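Tiltard library to reopen July lending desk for games and costumes

The Tiltard Public Library will open its summer lending desk on Saturday, 4th July, with a longer list of things to borrow than last year and new hours on weekday evenings.

The desk started in December as a trial in the old periodicals room. Cardholders could take home board games, puzzles and a small number of costume pieces for two weeks at a time. By spring the library had signed out 400 items, and the town agreed to pay for a second season.

Lilla Vass, the branch manager, said most of the early demand came from families with children in grade school, but that teenagers and adults had picked up on it by February.

"We bought for little kids and then the high school drama club came in and cleaned us out of hats," Vass said. "This time we asked people first."

The library put out a paper survey at the front counter in March and got 78 replies. Board games for four or more players were the top request, followed by sewing patterns and video games for older consoles. Several people wrote in asking for instruments. Vass said those are not part of this season's list, as the library has no way to clean and tune them between loans.

Cards are free to anyone who lives in Tiltard or Prerov. Residents of other towns pay $28 a year. Borrowers under 16 need a parent or guardian to sign for anything worth more than a regular hardcover book. Late fees are the same as for DVDs, and a lost game piece will be charged at the price of the part if the maker sells it separately.

The evening hours were added after complaints that the desk closed before most people got off work. It will now stay open until 8 on Tuesdays and Thursdays. Saturday hours are unchanged, 10 to 2, and the desk is closed Sundays. The rest of the building will be closed for the holiday on opening day, so visitors should use the side door on Ortuño Street.

Américo Paiva, who runs the hobby shop across from the post office, said he had worried at first that free loans would cut into his sales. He said that has not happened.

"They try a game, they like it, they come over and ask if I have it," Paiva said. "I ordered more for summer than I did last year."

A craft table for people who make their own costumes and props will be held in the same room through the end of the month. Bianka Oláh, who teaches art at the middle school, will lead the Thursday sessions, with patterns for caps, capes and foam swords based on video games and comics.

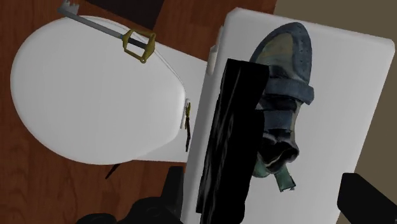
Sign-up for the Thursday sessions is at the front counter or by phone. There is no charge, but people are asked to bring their own scissors. Glue guns will be kept at a separate table and used only by those 12 and older.

The library is also taking donations of complete board games in good condition. They can be left at the counter during regular hours, not in the book drop. Stuffed toys and electronic toys will not be accepted.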